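Home | Days Out | Makers | Shop Visits | About Me | Contact

1st December
Posted by Rozália Hrnčiar

A day at the Dukdale winter open day

I had been meaning to go to the Dukdale open day ever since I moved up this way, and every year something got in the road of it. A cold, a visitor, one time a burst pipe. This year I put it on the calendar in red pen and told everybody I was busy, and off I went with a flask and my good boots (the site is an old mill and the yard is all cobbles and puddles).

If you don't know it, Dukdale is the big brick mill by the canal with the workshops in. Most of the year you can only peer through the windows, but for the open day they unlock the lot and you can wander up and down the stairs as you please. It was £3 to get in, paid to a very cheerful lad with a biscuit tin, and for that you got a map that I lost almost straight away.

I started at the bottom with Tateo, the paper makers, as they were the reason I'd come. They do handmade sheets and envelopes, and they let you have a go yourself. You dip a wooden mould into a vat of what looks like cold porridge, lift it level, give it a little shake from side to side and hope. My first one had a hole in it you could have posted a letter through! The woman running it said the trick is not to look at your hands, so of course I could look at nothing else. The second was better, thick at one end and thin at the other, and they've got it pressed between felts for me to collect in February with everyone else's. I would have stayed there all morning but there was a queue building up behind me, most of it under ten years old and far better at it than I was.

They also had a table of offcuts going cheap. I bought a fat bundle of cream and grey scraps for 40p a sheet and I have no plan for them at all.

Up one floor was Pagano, who do the bookbinding. I'd expected it to be quiet and a bit serious and it was the noisiest room in the place — they have a cast iron press with a great big wheel on top and everyone wanted a turn of it. The binder was mending a family cookery book somebody had brought in, splashed with gravy and held together with a bootlace. She had kept every stain. I liked her very much. She showed us how the pages are gathered up and sewn through the fold, and she did it while talking, without once looking down (there it is again, I must learn this). I asked what the most common repair was and she said children's picture books, by a mile, chewed corners mostly.

By then I needed my dinner. The café is on the landing between floors, which sounds odd but works well, as you can sit and watch everyone going past and decide whether their bag of shopping is better than yours. I had leek and potato soup with a cheese scone the size of a fist. Proper butter, too. The only grumble I have about the whole day is that there was one lavatory open for the entire building and the line for it went down the stairs and past the soup.

The afternoon was for present wrapping and small gifts, and I came home with far more ideas than I'll ever use. 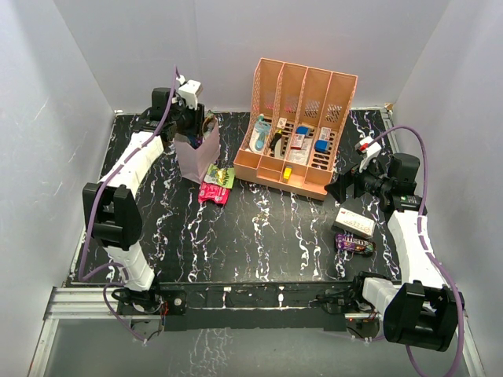
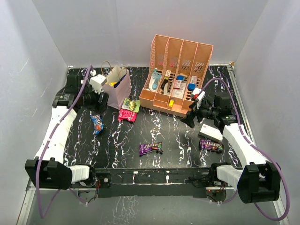 Gift bags are where I've gone wrong all these years, I think. I always buy them too big and then stuff the bottom with tissue until the present looks lost. The advice I was given was to buy the smallest bag the thing will go into and spend what you save on a decent ribbon. I also learnt to put a square of stiff card in the base before anything else, and that you can iron an old bag flat on a cool setting with a tea towel over the top. I tried that last one as soon as I got in and it does work, though not on anything shiny. Ask me how I know.

Then there was Stidska, right up under the roof, who print with old wooden type. What a climb. There was a chap on the top step offering people a chair and I took it without any shame. They were printing gift tags to order, you picked your word and your colour and stood there while it was inked and pulled. I had my sister's name done in a dark green, and a set of plain ones that just say FOR YOU, which saves me deciding anything until Christmas Eve. They let me ink one up myself and I got it all over my cuff. It hasn't come out, so if anybody has a way of shifting printing ink from a wool cardigan, please write in.

The talk at the end was a bit of a let-down, I have to say. It was meant to be 20 minutes on the history of the mill and it was mainly about the roof repairs, and the speaker had a soft voice and the heating was rattling. I did pick up that the canal side was the dye house once, and that the water used to run whatever colour they were doing that day. I'd have happily had a whole hour on that and left the slates out.

A few practical bits if you fancy going next year. The bus stops at the bottom of the lane and the walk up is steeper than it looks. Bring cash, as the card machine on the top floor kept dropping out. The lift was running but it's small and slow, so if you need it, go early. Dogs are allowed in the yard and nowhere else — I met a lovely old lurcher tied up by the bike racks with a queue of admirers nearly as long as the one for the lavatory.

I went home on the 3 o'clock bus with my scraps and my tags and half a scone in a napkin, and fell asleep before the second stop.

Contact Rozália | All words copyright of the author | Back to top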